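Environmental Studies, Unit 6: Single-Use Plastics and Fresh Water
Instructor: Lautaro Espinoza

Reading for this unit: chapter 2 of the course packet. Bring your notes on the Holmgren River case to class.

Most plastic that reaches a river starts on land. It blows off streets and open bins, washes into storm drains, and moves downstream with the first heavy rain. Floating pieces collect at bends and behind dams. Denser pieces sink and are much harder to survey, so shoreline counts should be read as a partial record.
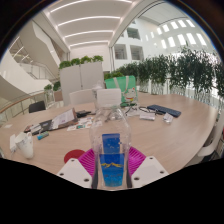
Sorting is the next problem. A drink container is usually made of more than one material, and each has to be handled separately at the plant. On a clear bottle with a bright blue label around its lower half, the body and the label may be different plastics. Labels that don't come off in the wash lower the value of the whole batch. Caps are commonly a third material.

Terms to know: microplastic, leachate, deposit system, downcycling.

Case: the town of Gosteria began a deposit system in December. Residents return bottles at 40 collection points. Read the packet summary and note what was measured before the system began and what was not.

Written work: 200 words on one weakness in the Gosteria data. Due 03/03/2019 by upload. Late work loses 2 points a day.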